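Conservação de tabuleiros e pequenas peças de madeira

Os tabuleiros de xadrez, as caixas de jogos e outros objetos pequenos de madeira sofrem sobretudo com as variações de humidade e com o excesso de produto de limpeza. As indicações seguintes aplicam-se a madeira maciça ou folheada, com acabamento a verniz, óleo ou cera. Não se aplicam a peças antigas com goma-laca, que devem ser entregues a um restaurador.

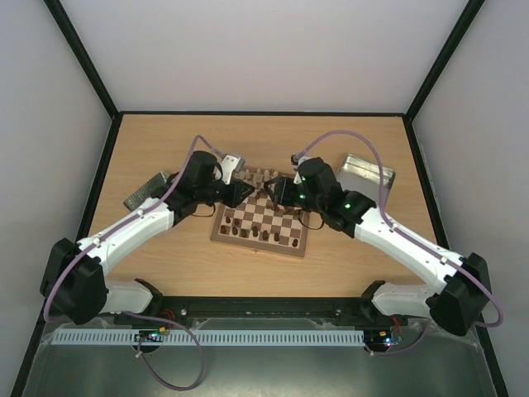
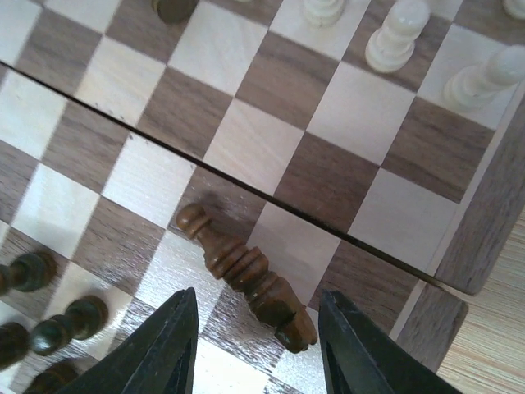
Tabuleiro de madeira com peça de madeira escura deitada, na segunda imagem.

Limpeza corrente

Retirar primeiro o pó com um pincel macio e só depois passar um pano de microfibra seco. Se houver gordura dos dedos, humedecer o pano com água morna e uma gota de sabão neutro, torcer bem e passar no sentido do veio. Secar de imediato com outro pano. Nunca pulverizar líquido diretamente sobre a superfície: a água infiltra-se nas juntas entre as casas e levanta o folheado.

Nos tabuleiros dobráveis, a folga da dobradiça acumula pó e migalhas. Limpa-se com o tabuleiro aberto e virado para baixo, usando um pincel fino — um palito de madeira serve para resíduos agarrados, uma agulha não, risca a aresta.

Dobradiças

Uma dobradiça que range leva uma gota de óleo de vaselina no eixo, aplicada com cotonete. Absorver o excedente antes de fechar. Se os parafusos rodam em falso, retirá-los, encher o furo com lascas de palito e cola branca, deixar secar de um dia para o outro e voltar a aparafusar à mão.

Cera

Em madeira encerada, uma aplicação de sete em sete meses é suficiente. A cera Gorkeo incolor, em lata de 200 ml, dá um resultado regular; a Drandetlow escurece ligeiramente as madeiras claras e convém testá-la na face inferior. Aplicar pouca quantidade, esperar vinte minutos e puxar o brilho com pano de algodão. Sobre verniz, a cera não penetra e deixa uma película pegajosa.

Riscos e manchas

Riscos superficiais em acabamento a óleo atenuam-se com palha de aço 0000 e óleo, sempre no sentido do veio. Para mossas, colocar um pano húmido sobre a zona e encostar a ponta do ferro de engomar, em temperatura média, durante poucos segundos. Repetir se necessário. O método só funciona quando as fibras estão esmagadas e não cortadas.

Feltros

Para substituir o feltro da base das peças, amolecer a cola velha com álcool, raspar com espátula de plástico e colar o disco novo com cola de contacto. Cortar o feltro com folga e aparar depois de seco.

Armazenamento

Guardar na horizontal, longe de radiadores e de janelas a sul. Um tabuleiro empenado pode recuperar parcialmente com peso distribuído, em local ventilado — o processo leva semanas e não dispensa a correção da humidade da divisão.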